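Abendessen vorkochen oder jeden Tag frisch? — Thema im Forum »Familie und Alltag«

Seite 1 von 1

loeffelweise
Beitrag 1

Hallo zusammen, ich versuche seit dem Frühjahr, wieder vernünftiger zu essen. Mittags klappt das, da habe ich meine Brotdose. Abends komme ich gegen halb sieben nach Hause, zwei Kinder haben Hunger, und dann gibt es Nudeln mit irgendwas oder wir bestellen. Jetzt überlege ich, sonntagsmäßig vorzukochen, also alles auf einmal und dann portionsweise in den Tiefkühler. Macht das jemand von euch dauerhaft? Mich interessiert vor allem, ob die Kinder das mitmachen.

kelleramsel
Beitrag 2

Machen wir seit Jahren. Ich koche immer 5 Gerichte, alles Eintopf, Curry oder Soße. Mehr schaffe ich nicht und mehr passt auch nicht ins Fach. Kartoffeln nicht einfrieren, die werden mehlig. Reis geht gut, wenn er schnell abgekühlt wird. Beschriften nicht vergessen, gefrorene Linsensuppe und gefrorenes Chili sehen gleich aus.

Mimwood
Beitrag 3

Ich halte davon nichts. Wir haben das einen Winter lang probiert, und am Ende lag der ganze Vorrat im Tiefkühler und wir haben trotzdem bestellt. Wenn ich abends müde bin, will ich etwas essen, worauf ich Lust habe. Ein Omelett mit Salat dauert eine Viertelstunde. Dafür muss ich keinen freien Nachmittag in der Küche stehen.

kelleramsel
Beitrag 4

@Mimwood: Eine Viertelstunde stimmt, wenn der Salat gewaschen ist und keiner nebenher Hausaufgaben erklärt bekommen will.

Mimwood
Beitrag 5

Habe selbst drei Kinder. Die können Salat waschen.

Xavier
Beitrag 6

Ich mache es halb und halb. Vorbereitet wird nur das Gemüse: schneiden, in Dosen, Kühlschrank. Gekocht wird abends. Das hält zwei, drei Tage und man ist nicht festgelegt. Größtes Problem ist bei uns der Platz. Der Küchentisch ist abends Esstisch, Schreibtisch und Ablage in einem. 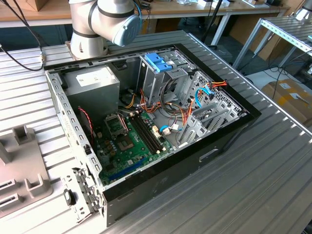 Plellomthorpe
Beitrag 7

Bei uns hat nur geholfen, dass die Kinder mit aussuchen. Jedes darf ein Gericht bestimmen, den Rest bestimme ich. Gemeckert wird immer noch, aber weniger. Und: kleine Portionen einfrieren. Ein Familienblock Bolognese braucht ewig zum Auftauen, und wer morgens nicht daran denkt, steht abends wieder vor den Nudeln.

loeffelweise
Beitrag 8

Danke, das mit den kleinen Portionen hatte ich nicht bedacht. Der Vorschlag von Xavier gefällt mir für den Anfang am besten. Eine Frage noch: Was macht ihr mit Zwiebeln? Wenn ich die vorschneide, riecht der ganze Kühlschrank.

Xavier
Beitrag 9

Schraubglas. Plastikdosen nehmen den Geruch an.

kelleramsel
Beitrag 10

Oder gewürfelt einfrieren und gefroren in die Pfanne geben. Zum Anbraten reicht das völlig, für Salat natürlich nicht.

Mimwood
Beitrag 11

Frisch schneiden dauert eine Minute. Ich bleibe dabei — vorgeschnittene Zwiebeln schmecken bitter.

loeffelweise
Beitrag 12

Ich probiere beides aus und melde mich im September wieder. Bis dahin kommt erst mal Linsensuppe auf den Plan, die essen hier wenigstens alle.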